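Enance Newsletter, January issue
Home and Small Business Security

Choosing a recorder before choosing cameras

Many customers write to us with a list of cameras they want to buy, and at the end of the letter they ask which recorder will go with them. We would like to suggest the opposite order. The recorder decides how many cameras you can connect, which type of cable you need, how long the video is kept and how easy it will be to find a certain minute when you need it. A camera can be replaced in half an hour. When you replace the recorder, you often must change the cables too, and then the work takes a weekend.

In this item we explain how to read the specification page of a recorder, using the two models we now keep in the shop: the Vastonus, which has 4 channels, and the bigger Clenel. Both are for indoor installation. The prices are in the table at the counter and we do not repeat them in the newsletter.

Channels

A channel is a place for one camera. If the recorder has 4 channels, it takes 4 cameras and no more. Please do not believe that a splitter from an electronics market will help. It will give you a weak picture on both cameras, and sometimes no picture at night, when the infrared lights ask for more power.

Our advice is to count the cameras you need today and leave a minimum of one channel free. People usually begin with the front door and the driveway. After the first winter they want to see the back gate also, and then the side of the garage where the bicycles stand. If you have a small shop, you will probably want one camera over the register and one in the storage room, and these two are often forgotten in the first plan.

Cable type

The Vastonus uses coaxial cable with a separate power wire. If you already have an old analog system in the house, there is a good chance you can keep the cables in the walls and change only the devices at both ends. Before you decide, check the connectors. A green or white powder on the metal means that moisture came inside, and such a connector must be cut off and replaced. Do not clean it with oil.

The Clenel uses network cable, and the same cable carries the power. It is more comfortable for a new installation because there is only one line to each camera. But the recorder has a limit for the total power it can give, and this number is printed in small letters on the last page of the manual. Cameras with a motor, which can turn or zoom, need much more than fixed cameras. Add the numbers of all your cameras together and compare before you buy.

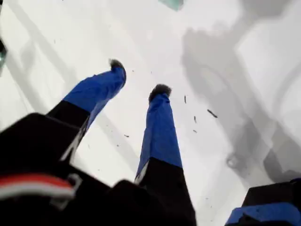 Blue-wrapped fingers on a black gripper, over a white surface.

How long is the video kept

This is the question we hear most, and there is no single answer for it. The time depends on the size of the disk, the number of cameras, the resolution, the number of frames in a second, and how much is moving in front of the lens. A tree in the wind can fill a disk faster than a busy street, if the recorder is set to save every movement.

In our own test we connected 2 cameras to the Vastonus with the standard disk and left them on full resolution with continuous recording. The recorder kept 29 days of video before it began to write over the oldest files. With 4 cameras you should expect a much shorter time. If your insurance company asks for a certain period, please ask them for the number in writing, and tell us this number before you order the disk. It is cheaper to order the right disk at the beginning.

You can make the period longer in several ways. The first is to use motion recording at night and continuous recording in the day, or the opposite, depending on when people pass by. You can also lower the frame rate for cameras which look at a quiet place, for example a storage room. We do not recommend lowering the resolution of the camera at the entrance. When something has happened, the entrance is where you will want to see a face, and it is not possible to get back the details which were not recorded.

About the disk itself

Please use a disk which is made for surveillance. A normal computer disk will work in the beginning, and that is why many people think it is fine. But a recorder writes day and night, without rest, and the normal disk is not prepared for that. We have received recorders for repair where nothing was wrong except the disk. The owner usually learned about it on the day he needed the video.

Both of our recorders can send a warning if the disk has errors. In the menu of the Vastonus it is under System, then Storage, then Alerts. It is switched off when the device comes from the factory. Please switch it on. The Clenel has the same function on its first setup page, and it is already active, but you have to enter an e-mail address or the warning has nowhere to go.

Where to put the recorder

Do not put the recorder beside the television. It is the first place where a thief looks, and he will take the recorder together with all the video of himself. A closet on the upper floor is better, or a high shelf in the utility room, if there is air around the box. The fan must be able to breathe. We ask for a free space of one hand on every side and we ask you not to put papers or folded blankets on top.

Heat is a bigger enemy than dust. In an attic the temperature in summer can go above the limit of the disk, even when the rest of the house feels pleasant. A basement is usually cool, but put the recorder on a shelf and never on the floor, in case there is water.

If you want more protection, we sell the Zacharias lock box. It is made of steel, has openings for air on both sides and is fixed to the wall with four screws from the inside. Both recorders fit in it. The cables enter from the back, so please drill the hole in the wall before you fix the box. We mention this because the box is heavy and you will not enjoy taking it down again.

Time and date

It looks like a small thing, but wrong time makes big trouble. If the clock of the recorder is one hour wrong, the police officer who looks at the video will search in the wrong place, and the value of the video becomes a matter of discussion. Connect the recorder to the internet and turn on the automatic time. If you do not want to connect it, set the clock by hand on the first of every month and compare it with your phone.

Be careful also with daylight saving time. The Vastonus asks for your time zone only once, during the first start. If you skipped this page, the recorder will not change the hour in spring. You can find the page again under System, General.

Passwords

Both recorders will ask you to make a new password at the first start. Please write it on paper and keep the paper in another room. We cannot read your password from a distance, and we cannot open the device for you by phone. If the password is lost, the recorder must come to our service desk with the receipt, and the reset deletes all the settings. The video on the disk stays.

If other people in the family want to see the cameras on the phone, make a separate user for each of them with permission for viewing only. Then, if one phone is lost, you delete one user and the others can continue.

Short list before you order

Number of cameras today, and how many you may add later
Cable already in the walls, yes or no, and which kind
Length of the longest cable
How many days of video you need
Place for the recorder, and whether there is a power outlet near it
Internet connection at this place, by cable or wireless

You can bring this list to the shop or send it by e-mail. It is enough if you draw the plan of the house by hand, and we can read also bad drawings.

Stock and orders

At the moment of writing we have the Vastonus in stock, order number 794. The Clenel comes on order only, because most customers want it with a disk of their own choice and we install the disk before we give it out. The lock box is available in gray and in white.

The service desk is open until 4 in the afternoon. If you bring a recorder for checking, please bring its power supply with it. Many faults are in the power supply, and without it we can test only one half of the problem.

In the next issue we will write about outdoor cable and how to bring it through a brick wall without letting the rain follow it.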